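Birnus Two-Arm Teaching Kit - Leader Arms, Follower Arms and Recording Box for Hand-Guided and Remote Task Demos

Sold by Jusmont | Ships in 2 cartons | Table not included

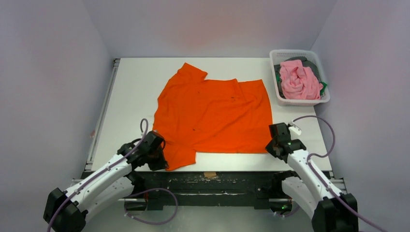 Do I need to know how to program to show the arms a task?

For recording, you don't. You move the leader arms, the follower arms copy you, and a foot switch starts and stops each take. Training anything on those takes is another matter, and for that you want someone who is comfortable with Python and patient with error messages.

Overview

The Birnus kit is a pair of follower arms with grippers, a pair of smaller leader arms you hold, and a box that records both along with whatever cameras you plug in. The maker's leaflet says it will "learn your chores in an afternoon." We sell the kit and we would not put it that way. It records what a person does with the arms. Whether a policy trained on those recordings can do the job by itself depends on the job, the number of takes, and how steady the operator was.

Laundry is the task most buyers ask us about, and it is a hard one to start with. A shirt spread on a table never lies the same way twice, and a full basket of mixed clothes next to it is worse, with sleeves caught under other things and colors piled together. If this is your first setup, start with a hand towel. Put the towel down slightly crooked on purpose in each take, or the policy will only know straight towels.

Two ways to teach

Remote (leader and follower). You stand back from the table and drive both arms at once. This is the mode to use for cloth. Your hands stay out of the camera view and both grippers can pull against each other. There is no force feedback, whatever you may have read in reviews of the older Feng kit, so you judge tension by eye. Expect to yank a few collars.

By hand (free drive). Hold the button on the wrist and push the arm where you want it. Fine for setting a home position, or for a simple move like lifting an item out of a basket and dropping it on the table. Poor for folding. You need one hand per arm, you end up leaning over the work, and your forearms appear in every recording.

How many takes

The leaflet says 20. We have seen 20 work for moving a block from one side of a table to the other. For a towel fold we would plan on around 800, spread over several sessions with the lighting left alone. For shirts we won't quote a number, and we'd be wary of a seller who does.

Throw away bad takes the same day. A take where you hesitated for a long time over a sleeve teaches the arms to hesitate over a sleeve. The review screen lets you scrub through and delete, although it is slow, and there is no undo.

In the cartons

Two follower arms with grippers
Two leader arms with trigger handles
Recording box and power supply
Foot switch
Table clamps and cable ties
Spare gripper pads
Printed leaflet (the full manual is a download, updated in March)

Setting up

Clamp the follower arms to the near side of the table, far enough apart that the elbows can't meet. Allow 30 minutes for this and do not rush the clamps. Leave slack in the gripper cables: run both arms through their full reach before you tie anything down. A cable that is tight at full stretch will pull on its plug all day and drop out in the middle of a good take.

A plain light tabletop is easiest on the cameras. White shirts on a white table are a bad idea. Strong colors help, at least until you have something working.

What we don't like

The foot switch is light and slides on smooth floors. Tape it down.
Gripper pads wear faster on denim and towels than the maker admits.
The Kidow software plug-in is listed as "supported." It loads. Beyond that, ask us before you buy it.
Thin knits slip out of the grippers at anything above the slow setting.

Safety

Keep your face and hair out of reach of the follower arms whenever the power is on, including during free drive. The stop button is on the recording box, so place the box where the operator can hit it without walking around the table. Not for use by children.

Returns

Opened kits can come back within 30 days if the arms are undamaged. Worn pads are fine. "It did not learn to fold" is accepted as a reason, and we get it often enough to have a box for it on the form.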